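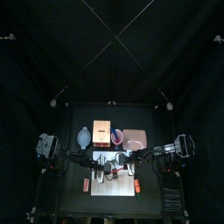 Seasonal apple pickers + packing shed help wanted, Gretau Orchards

Starts September, runs till the fruit is off the trees. We need 11 people, mostly pickers, a few for the shed. No experience needed for picking. For the shed we'd like somebody who has run a sorting line before but will train the right person.

The work: ladders, picking bags, full bins. 1,353 trees in the lower block, mostly dwarf so not much climbing there. Upper block is old standards and you will be on a ladder all day. Start is 6:30 am, done by 3 most days. Rain days we wait it out or move to the shed.

Pay is hourly, paid every two weeks. End of season bonus for anyone who stays thru the last bin. Bunkhouse has beds for some of you, first come first served, no pets sorry. Kitchen is shared. If your driving in, park behind the cold store, NOT along the Leblanc side, that's the neighbors' lane and they need it for trucks.

Must be 18 or over, able to lift 40 lbs, OK with heights if you want upper block. Bring boots and rain gear. Gloves we have.

To apply send name, phone, dates you can work and whether you need a bed. Resume not required. Ask for Nadège Collet at the farm office, mornings best. Shed jobs go to Albane Pruvost, same office, leave a mesage if she's out on the line.

Couples and friends welcome to apply together, just say so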